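Repacking Small Two-Part Gift Boxes: Project Report, Packaging Lab

3. Materials

The box under study is the small rectangular type used by Fullel for pens, key fobs and slim electronics. It has a black outer shell, a white inner tray with shallow walls, and a separate black lid that lifts off. Okville supplied 500 boxes in June. Of these we kept 255 for the handling work and set the rest aside for the storage test in section 6.

The work surface was a white table. We chose white for contrast with the black shell, and this caused a problem we did not expect: the tray is also white, so in overhead pictures the open box is easiest to find by its dark rim. Small specks show up clearly on white and should be wiped off between runs, as they end up in the tray.

4. Procedure

Each run has four steps: lift the lid, set the lid down clear of the box, place or remove the contents, close the lid. The lid may be set down at any angle. The box should stay nearly parallel to the near edge of the table. A run fails if the tray comes out of the shell or if the lid goes back on crooked.

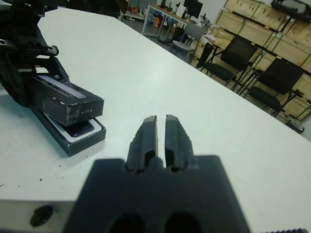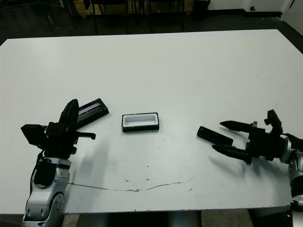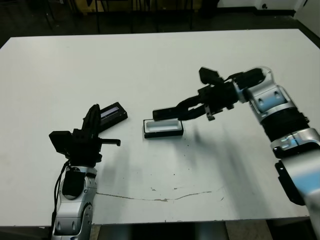
The white tray is visible in all three.

After the first draft was shared, Jadoon replied that the procedure treats the lid as a passive part, although most of the trouble in their own packing line comes from it. A tight lid traps air and rises again after closing, and a loose one shifts in the carton. Jadoon asked for lid fit to be recorded separately from tray position. We accepted this and added a column to the run sheet.

5. Results

The run sheets hold 876 entries, counting each lid removal and each closing as one entry. Closing was the slower step. The lid has to meet the shell on all sides at once, and a small error in angle leaves one corner standing up. Pressing on the raised corner usually moved the box as well – a strip of Flevis non-slip mat under the shell reduced this but made the box harder to slide back into line.

Wear on the black finish was noted but not measured. Light spots appear along the edges first. For boxes that will be opened many times before sale, a matte gray shell would hide this better, and we suggest testing one before the storage results are used for ordering.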